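Tags: Environment, Rivers & Wetlands, Threads

The county put out its draft plan for the Drivar wetlands this week. I read all of it, so I'm going to post what's in it for people who don't have the time. Comments are open until the end of August.

Start with the basics. The marsh runs along the lower Drivar, from the old ferry landing down to the Lovley road bridge. It floods most springs and dries back by late summer. Herons nest in the willows on the east side.

The draft would let Puker Aggregates dig gravel from the upper meadow for 13 years. The company already works the pit next to it. The new area is 80 acres.

The plan calls this land "previously disturbed." Part of it is. There was a hayfield on the west end when I was a kid. The east end has been wet ground for as long as anyone has maps of it.

Digging would stop 100 feet from the main channel. I looked for the reason for that distance and could not find one in the draft or in the appendix.

Side channels are not counted as part of the river for this purpose. That matters, as young fish spend the early summer in the side channels. By August most of them are down to pools.

On water levels: the company would pump the pit while it is working. The draft says any drop in the marsh would be "temporary and local." There are 4 test wells behind that statement. All of them are on the west side, closest to the existing pit.

No wells on the heron side. I wrote to the county to ask if more are planned. They replied that monitoring "will be addressed at the permit stage." By then the plan is already adopted.

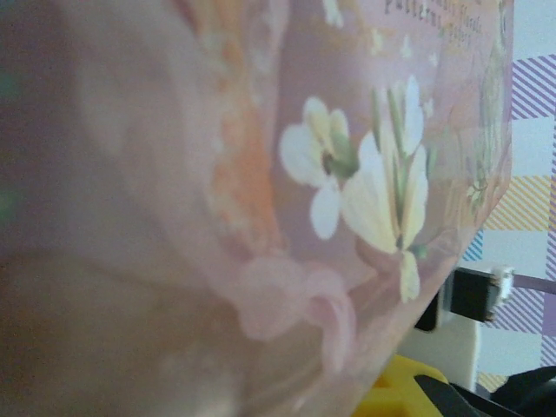
The other thing people keep asking me is what happens when the digging is done. The draft says the pit will become a lake with planted banks. A deep lake is a different thing from a marsh. Frogs and wading birds need shallow edges, and the drawings show steep ones.

Koech Creek is the case I'd point to. Same kind of gravel pit, same promise of planted banks. I walked it earlier this month. There is a row of alders along the north side, and the rest is bare slope and thistle.

In fairness, there are parts of the plan I like. It closes the track across the nesting area from early spring, and it pays for taking out the broken culvert under Lovley road. Both should go ahead whatever happens with the gravel.

If you comment, say which section you mean. Water is section 6 and the restoration drawings are at the back. Short comments are fine. They have to log each one.

Paper copies are at the Lovley library, at the front desk. You can hand in a written comment there too.

I'm sending mine tonight. I'm asking for wells on the east side before any vote, and for the side channels to be counted as river.

Will add to this thread when the hearing date is posted.

Contact | © 2024 | Back to top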